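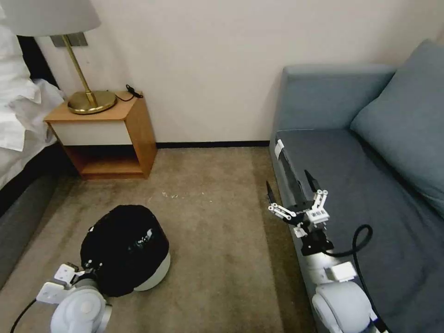
Nº 186 – pág. 3

Trucos de casa y taller
ENSEÑAR A RECOGER UN CUARTO CON LOS BRAZOS – apuntes rápidos

Van sin orden, según me acuerdo. Sirven para dos brazos con pinza y mando, sea guiándolos con la mano o a distancia. Yo uso los mandos Tovedico, con otros será parecido.

Antes de grabar nada

Una vuelta entera sin grabar. Siempre. Abrir y cerrar las dos pinzas, subir, bajar, llegar al borde del sofá y volver. Si un brazo no llega al cubo en la vuelta de prueba, tampoco va a llegar grabando. Mover la base, no estirar el codo a tope.

Los cables, por detrás y con holgura. Una lazada amplia mejor que un cable tirante. Brida floja en el antebrazo, que corra un poco. Comprobar con el brazo estirado del todo, no en reposo.

Ventana: persiana siempre a la misma altura. Marcar la cinta con rotulador.

El cubo y la bolsa

Lo que más tiempo me ha hecho perder. La bolsa nueva viene pegada y con dos dedos de pinza no hay manera. Abrirla uno mismo, sacudirla, meter el puño hasta el fondo y darle la vuelta al borde hacia fuera, un palmo. Luego ya se le puede enseñar el resto.

Si la bolsa va en cubo, el borde por encima y bien remetido. Si va suelta en el suelo, echarle algo dentro antes de empezar para que no se tumbe – un par de envoltorios, lo que haya.

Reparto de manos: una sujeta el borde, la otra echa. No cambiar de mano a mitad de la serie. Si hoy sujeta la izquierda, sujeta la izquierda hasta acabar.
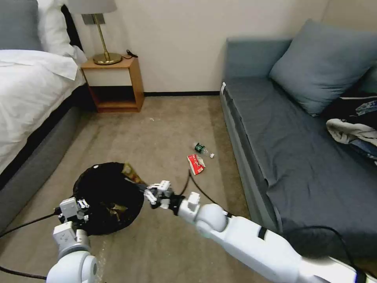 Soltar siempre dentro de la boca, no encima. Bajar la pinza hasta pasar el borde, abrir, esperar un segundo, subir recto. Si se sube en diagonal engancha el plástico y se viene todo detras.

Qué poner en el suelo

Basura de verdad, pero limpia. Envases enjuagados y secos, que en la moqueta luego sale fatal. Mezclar blando y duro: bolsa de patatas, botellín, tapón. Los tapones para el final, cuestan el doble. Botella tumbada: cogerla por el centro, con los dedos cruzados al cuerpo. Por el cuello gira y se cae.

Envoltorio aplastado: arrugarlo un poco antes. Plano contra la moqueta no hay quien lo pesque, y a fuerza de insistir se rozan las puntas.

Entre toma y toma cambiar las cosas de sitio. Un palmo basta. Si están siempre igual aprende el sitio y no la cosa, me pasó en febrero con una tanda entera, a la basura (nunca mejor dicho).

La ropa

Otra serie aparte. No mezclar con la basura el primer día. Los vaqueros pesan, cogerlos por la cinturilla. Camisetas por el hombro o por cualquier pliegue que sobresalga. Ropa oscura sobre sofá oscuro se ve regular, yo pongo algo claro encima para empezar.

Al manejar los mandos

Despacio pero sin pararse. Las paradas también se aprenden. Si hay que pensar, se piensa antes de darle a grabar.

Un fallo pequeño que se corrige bien vale la pena guardarlo. Un golpe contra la mesilla, no. Borrar en el momento, que despues no te acuerdas de cuál era.

Sesiones cortas, unos 2 cuartos de hora y descanso. Con la muñeca cansada salen tomas torcidas y se nota mucho al repasarlas.

Mantenimiento

Las yemas de las pinzas, trapo húmedo al acabar. La pelusa de moqueta se mete en las articulaciones: brocha de pintor seca. Tornillos de la pinza, repasarlos cada pocas sesiones, sin apretar como un bestia. Las gomas de repuesto Plerkova me van bien, las Saraç se despegan antes pero agarran mejor el plástico. Cada cual.

La base, nivelada. En moqueta cede de un lado – un tablero debajo y listo.

Apuntar en una libreta qué mano sujetaba, qué bolsa era y si la persiana estaba en la marca. Con lápiz, que el boli siempre desaparece.

Para el próximo número, hacer la cama: estirar el edredón con dos pinzas sin arrastrar la almohada.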